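How to Schedule Posts and Reels on a Small Shop Page

If you run a page for a small business, scheduling is the feature that saves you the most time. You write your posts in one sitting, pick when each one goes out, and get on with the rest of the week. The steps below use Udero, the scheduler we have at Dramallow for our own homewares page. Most other schedulers work in much the same way, though the buttons may have different names.

Before you start

You need to be an admin or editor of the page. If you only have moderator access you can answer comments, but the Connect button will be greyed out. Ask whoever set up the page to change your role under Page Access.

Check your time zone as well. Udero takes it from your account and not from your computer, so if you signed up while travelling, your 7 p.m. post could go out in the middle of the night. You'll find it under Settings, then Account, near the bottom.

Step 1: Connect the page

Open Udero and choose Channels, then Add Channel. Log in when the pop-up window appears and tick the page you want. Leave the other permissions switched on. If you turn off "Read insights" the posts will still publish, but the report described in Step 5 will be blank.

Step 2: Sort your photos into a folder

Put the photos for the next month into one folder and rename them so they line up with your posts. We use a short product name and a number. Udero accepts up to 100 files in one upload. Anything over that is dropped without a warning, so split a bigger batch in two.

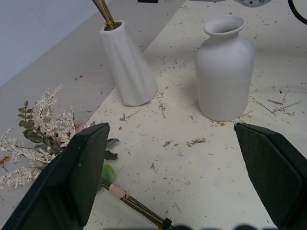

Once the upload finishes, click Library and check that the thumbnails have all loaded. A grey square means the file didn't make it. Delete the square and upload that file again.

Step 3: Write the post

Choose New Post and type your text in the box on the left. The counter underneath stops at 2,000 characters, but you should rarely come close. On a phone only the first couple of lines show before the "See more" link, so put the main point there - the sale, the opening hours, the new colour.

Paste your link at the end and wait for the preview to appear. When it does, you can delete the link text and the preview will stay. If you'd sooner use your own photo, close the preview with the small x and attach a file from the Library. You can't have both on the same post.

Add alternative text to each photo using the pencil icon. One sentence is enough.

Step 4: Pick a time

Click the arrow beside Publish and choose Schedule. Set the date and time, then click Confirm. The post moves to the Queue, where you can drag it to another day if your plans change.

Leave at least 2 hours between posts. When we put them closer together, the second one usually reached fewer people. For our page early evening works best, but yours may be different, and the only way to find out is to try a few times of day over a month.
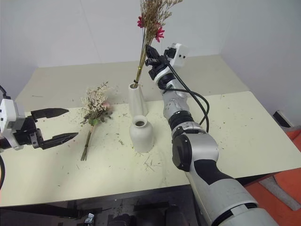 Two off-white vases on a table, one tall and one squat.

Reels are scheduled the same way, with one extra step. After you attach the video, choose a cover from the strip along the bottom. If you skip this, Udero uses the opening second, and that is often blurry.

Step 5: Check the results

Go to Reports and set the range to the last month. Look at Reach first and then Link Clicks. Our best post in July reached 2,907 people, and it was a plain notice about a change to the delivery cut-off. Keep a note of which posts did well so you can favour that sort of thing next time.

Common problems

The post says Failed. Your login has probably expired. Go back to Channels, click Reconnect, then open the post and choose Retry.

The preview shows an old photo. The page you linked to has been stored from an earlier visit. Click Refresh Preview, wait a minute and paste the link again.

The post went out twice. Check whether it is also scheduled in a second tool. We had this when we moved over from Ikberg and forgot to clear the old queue.

Contact Dramallow | © Dramallow | Back to top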